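Papierkram in Netztaschen

Seit Juni liegen unsere Unterlagen nicht mehr in Ordnern. Die alten Ordner waren halb leer, nahmen ein ganzes Regalbrett ein, und was nicht gelocht war, lag am Ende doch lose obendrauf. Jetzt benutze ich Dokumententaschen aus Netzgewebe mit Reißverschluss. Bestellt habe ich sie bei Jamico, sechs Stück in mehreren Farben, später noch einmal elf, weil die Kinder auch welche für die Schule wollten.

Die Farben haben bei uns eine feste Bedeutung. Gelb ist für Rechnungen und Garantiescheine, Rosa für alles von der Schule, Hellblau für Versicherungen. In die durchsichtigen weißlichen kommt, was noch nicht zugeordnet ist. Die sehe ich einmal im Monat durch, meistens abends nach acht. Manchmal auch erst im Monat darauf.
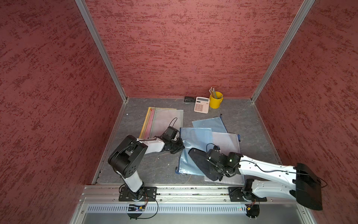
Wie bewahrt man die Taschen auf, wenn gerade nichts drin ist?

Flach übereinander, die größten nach unten. Gerollt oder geknickt bleiben bei meinen die Ecken hochgebogen, und dann rutscht der Stapel.

Stoffsachen packe ich inzwischen auch hinein, zum Beispiel das dunkelblaue Tuch, das sonst immer im Flur herumlag. Dafür sind die Taschen nicht gedacht, es geht aber gut, solange man den Reißverschluss nicht mit Gewalt zuzieht. Bei einer hat sich nach zwei Monaten der Schieber verhakt. Ein bisschen Kerzenwachs auf die Zähne — seitdem läuft er wieder.

Beschriftet habe ich nur die gelben, mit einem Anhänger am Schieber. Aufkleber halten auf dem Netz schlecht. Das Regalbrett ist jetzt zur Hälfte frei, dort stehen vorerst die Kochbücher.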